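I want to write something longer about Leckie and their new away shirt, so this will be a thread. I am a supporter for 9 seasons and I have bought the shirt in every one of them.

First, the facts as the club gave them. The away shirt is dark green with a thin cream line on the shoulders. The maker is Tinlow for the second year. The sponsor on the chest is still Mekis, but the letters are smaller now. I think everybody is happy about this part.

The collar is what people argue about. It is a real collar with two buttons, like the shirts my father wore to matches. Some say it looks like a golf shirt. I like it very much, but I understand them.

Now the price. The adult shirt costs 749 in the club shop, without name and number. Last season I paid 544 for the same size. The material has the same name on the label, I compared the two labels at home.

I wrote to the shop and asked politely why. They answered the same afternoon, I must give them credit. The answer was that the costs of production have grown. It did not say which costs.

For a family with two children who both want a shirt, this is a serious amount. The children's sizes are cheaper, but the shorts and socks are sold separately now. Before, they came together in one box.

There is also the limited version, with the old badge from the Bostorau ground. Only 300 pieces, numbered inside the hem. They were gone before lunch. I was at work and I did not even try.

For younger followers: Bostorau was our home before the new stadium. It had one covered stand and the wind came from the river side. The old badge has the bridge and the oak leaf. The new one has only the leaf.

I would be glad to see the bridge again on the normal shirt. It does not need to be big — on the back of the neck would be enough.
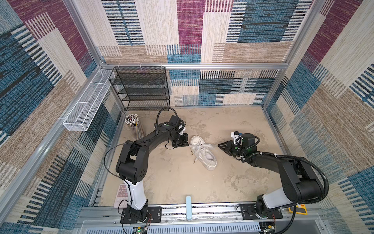 About the fit. I tried the shirt in the shop and it is narrower than last year, mostly under the arms. If you are between two sizes, take the bigger one. My usual large was too tight over a sweater, and in December I will certainly need a sweater.

The sleeves are a little longer, almost to the elbow. The cuff has no elastic. I prefer this, the elastic on the old one left a red mark on my arm.

The numbers on the back are cream and easy to read, I could see them well from the far end in the friendly. Last season we had silver on gray and my neighbor in the stand asked me after every pass who has the ball.

The goalkeeper shirt is orange and I have nothing to say about it. It is very orange.

Somebody asked me if the home shirt will change also. As I know, the home shirt stays for one more season, with only a new sleeve patch from the league. So if you have last year's, you can keep wearing it with a good conscience.

Did I buy the away shirt? Yes, yesterday evening, one size up, without a name. I am still a little angry with the price — but I wore it to the bakery this morning.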